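Lentils before the long run
From the kitchen pages of the Konddale Runners newsletter, Feb 13, 2019

Many members asked me after the last club evening what they should eat on the day before a long run. Most of them eat a big plate of white pasta, and there is nothing wrong with it. But I would like to speak for the lentil, which my mother cooked at least twice in every week and which I still cook today.

Lentils give you slow energy, and together with it a good amount of protein, iron and fibre. The fibre is the point where you must be a little careful. If you are not used to eating them, please do not begin on the evening before a race. Begin in a normal training week, with a small bowl, and see how your stomach takes it. Areeba Butt had to leave our hill session early last winter after her first big portion, and she has allowed me to write this.

Red lentils are the easiest to start with. They have lost their skin already, they need no soaking, and they become soft in less than half an hour. Brown and green ones keep their shape and are better for a salad that you carry to work. I wash all of them in cold water until the water stays clear - it takes some patience, but the soup does not foam so much afterwards.

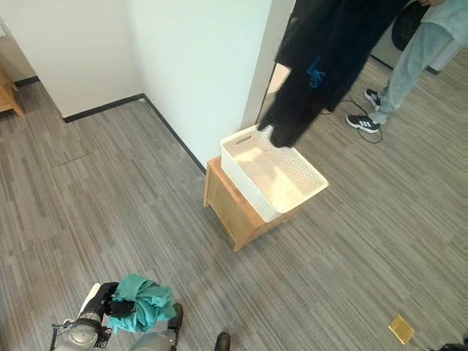
A white basket on a low wooden cabinet.

My usual soup is for four people. Fry one chopped onion in a spoon of oil until it is golden, then add two cloves of garlic, a teaspoon of cumin and half a teaspoon of turmeric. Put in one large cup of red lentils, one grated carrot and five cups of water. Let it cook slowly with the lid half open and stir it from time to time. Salt comes only at the end, with the juice of half a lemon. Tahira Lodhi puts a handful of spinach into hers in the last minutes, and I have now started to do the same.

With the soup I eat bread or plain rice. Rice and lentils together make a more complete protein than each of them alone, and they do not have to be in the same pot or even in the same meal. Naveed Minhas eats his lentils cold for breakfast with a boiled egg. I have tried it one time and I will not try it again, but he was faster than me in the last 10-mile race, so perhaps you should listen to him.

The soup keeps for three days in the fridge and it freezes well. It becomes thick when it stands, so add some hot water when you warm it.

Next time Han-gyeol Kwon will write about barley tea and what to drink after training. If you have a recipe for these pages, please give it to me on paper at the club evening or send it to the club address before the end of February.

Asif Siddiqui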